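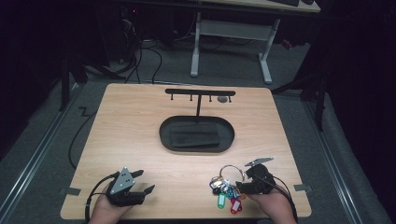
Open day at Gesham, the hallway room

Monday was the Gesham open day, and I'd promised Cletus Hutchins a write-up, so here goes! We drove over from Dunleavy, paid the 2 dollars to park, and went straight past the coffee to the room with the everyday hallway stuff, which is my favorite part every time.

The key rack won me over. It's a black T on a thin post with four little hooks under the bar, and the post comes up out of an oval tray with a raised rim (I'd put coins in it, Cletus says gloves, he's wrong). There's a dark foam pad in the tray too. I wouldn't have minded one in a lighter color, but black does look sharp on that pale wooden table.

And the keys! A fat bunch on a big silver ring with plastic tags in green, red, blue and teal. I've been telling my own keys apart with nail polish for years — tags are so much better. The red one had a white label on it, and I'm stealing that idea for the shed key.

After lunch we did the Plenura talk on small storage, 22 chairs and every one taken, so I stood at the back by the radiator. A little long for me, but the part on coat hooks was good and I took two pages of notes.

They're doing another one in October. Get there before 10 if you want the soup.

Posted 11/12/2006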